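Dining Room Notes: Utensil Trays at Florville House

Residents and guests are reminded that the self-service table in the Florville House dining room will remain in use throughout November. Plates and napkins continue to be available at the main counter during all meal hours.
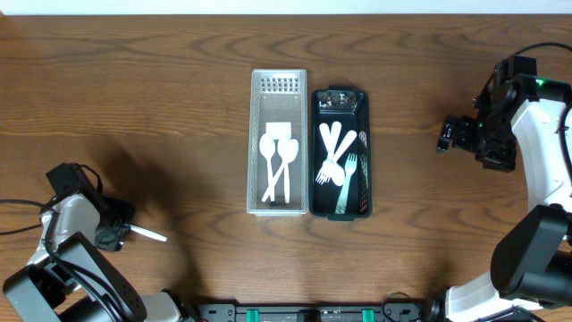
Page last changed: Friday, 4:30 p.m.

White plastic spoons and forks are set out on the wooden table in two trays, one white and one black. Users are asked to take only what they need for the meal and to handle each utensil by its handle. Used utensils should be placed in the bin beside the door and must not be returned to either tray.

Groups wishing to reserve utensils for a private event should write to Ingrid Pennington at the Residence Office. The supply room holds packs of 300, and requests are filled in the order received.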